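Grurow Guesthouse News, Wednesday, October 7, 2026

Quick one this month, the boiler man is due and I've got sheets in the machine.

Summer's done. 1,133 nights booked between Easter and the end of September, best we've had. Thank you to all of you who came back, and to the cycling lot from Nalteser who took over the whole top floor and left it tidier than they found it.

Breakfast. Now from 7 on weekdays, half past on Sundays. Lots of you asked for earlier becuase of the first ferry bus. Bread still from Szewczyk, rye and the seeded one. Packed breakfast if you're off before 7, just tell Maja the night before, not at midnight please.

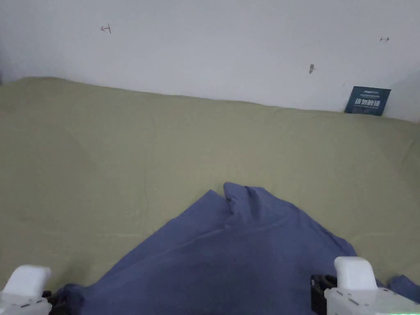
Winter rates start on the first of November. Three nights for the price of two, Sunday to Thursday, back rooms only. Back rooms are plain, I'll say that now. White walls with the odd mark on them, green cover, no sea view. But quiet, and the radiators are good. Painting gets done in January when we shut for a fortnight. If you want the front, it's the normal price, and the two at the corner are already going for December weekends so dont hang about.

Parking. The yard behind is closed while they dig up the drain, use the Plustside car park, 260 metres down the hill. Bring your ticket to the desk and we'll take it off the bill.

Late arrivals: key safe code comes by text on the day. No text by 4, ring us. Lech Gajewski is on the desk most evenings, Maja Tomaszewski mornings.

Lost property, one grey walking boot (left), a phone charger, a child's swimming goggles. Kept for 30 days then they go to the charity shop.

Book by phone or reply to this email. Dogs still welcome, ground floor.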